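Grornero to Open Second Distribution Center in Runano

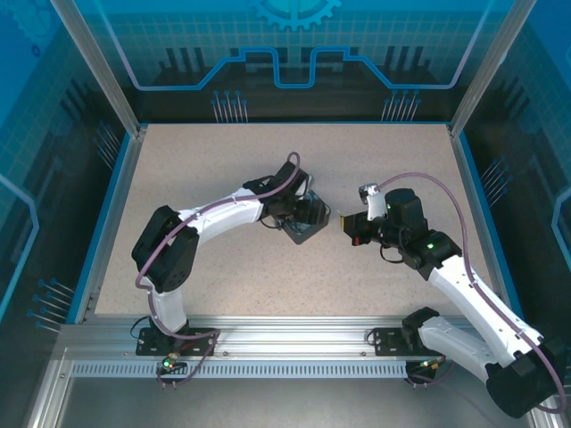 Grornero, a supplier of replacement parts for home appliances, will open a second distribution center in Runano in June. The building will stock 1,607 part numbers at opening, including door seals, pump filters and oven knobs.

The company expects to hire 34 people for the site, mostly in packing and customer returns. Applications open in April.

Orders placed before 3 p.m. will ship the same day to the 308 repair shops now served from the Iteren warehouse. Iteren will stay open and handle large items and bulk orders. Prices and account numbers do not change.

Shops that want to pick up orders in person can register through their Grornero account page.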